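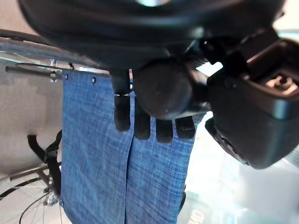 4 min read

Progress report: gripper comparison on hanging cloth
Prepared by Davoud Khosravi for the Horberg small equipment grant
August 31, 2025

Summary

The grant pays for a comparison of two grippers on one arm, doing the same jobs on fabric. We planned 800 attempts in all. The four-finger gripper has finished its share. The two-finger gripper is 200 attempts short, and we expect to close that gap before the next payment is due. Spending is within budget. One request for a change is at the end.

What we set out to test

Bundar repairs and rents cargo bicycles, and a lot of what its shop handles is cloth: covers, side panels, bag liners. The question in the proposal was whether a gripper with several soft contact points holds a hanging panel better than a plain parallel gripper, and whether any gain is worth the extra bulk near the frame and wheels.

Both grippers go on the same arm, with the same controller and the same wrist camera. Only the fingers and their housing change. The jobs are:

- touch the panel near the top hem and stop
- pinch the hem and hold for 10 seconds
- pull the panel to one side and let it go
- follow a seam downward without losing contact

Work done this period

The mounting plate from Beyene arrived with the wrong bolt pattern and had to be drilled again. That cost us most of the first two weeks. After that the arm ran on most working days.

We moved from loose cloth on a table to cloth hung on a rod next to a wheel. This was in the plan for later, but the table results were too easy to tell us much. The blue woven panel with the grommets along its hem has been our main test piece. The split down the middle matters, as a push that is fine on one piece of cloth can part two sections and send the fingers between them. We added a separate code in the log for that kind of failure.

Results so far

Touch and stop: no useful difference between the grippers. Both stop in time when the speed limit is set low. At the higher speed both push the cloth too far before the controller reacts.

Pinch and hold: the four-finger gripper is better on plain hem. It is worse next to a grommet, where one pad tends to ride up on the metal and the others lose their share of the grip. The two-finger gripper is less affected because we can place it between grommets.

Pull to one side: the four-finger gripper drops the cloth less often. It also catches on straps. Anything hanging beside the panel has to be included in the path planning or the housing will find it.

Seam following: neither gripper is good enough to report a figure we would stand behind. The cloth swings, and the controller treats the swing as a loss of contact. We have changed the filter once and will change it again.

Camera

The wrist camera is the weakest part of the setup. With the four-finger gripper mounted, the housing takes up much of the top of the view and the pads cover the upper part of the cloth at the moment of contact. Bright background on one side washes out that half of the picture, and the hem detector fails more often there. Fixing the exposure by hand helped a little. Turning the arm away from the light helped more, but we can't ask a working shop to do that.

We tried a longer camera bracket. It cleared the housing but hit the wheel on low approaches, so it came off again.

Problems

One pad tore and was replaced from stock. We have no more spares of that type. The seam log for the first week was saved with the wrong gripper name and had to be corrected by going back through the video. We now write the name into the file from the controller instead of typing it.

Next period

Finish the remaining two-finger attempts. Repeat the grommet cases with narrower pads. Run both grippers at the Fetunholm workshop in December, where the panels are heavier and the light is more even.

Request

We would like to move the money left under travel to a second camera on a fixed stand. No increase in the total is needed. We need an answer before we book Fetunholm.

Comments

R. from purchasing: Can the spare pads go on the same order as the narrow ones? Shipping was high last time.

D. Khosravi: Yes, same supplier. I will send the part numbers.

Workshop desk: If you go with the fixed stand please tell us the footprint first. The aisle by the rack has to stay clear.

Get new project reports by email. Enter your address to subscribe. You can unsubscribe at any time.

Contact | Reports archive | Copyright Horberg | Back to top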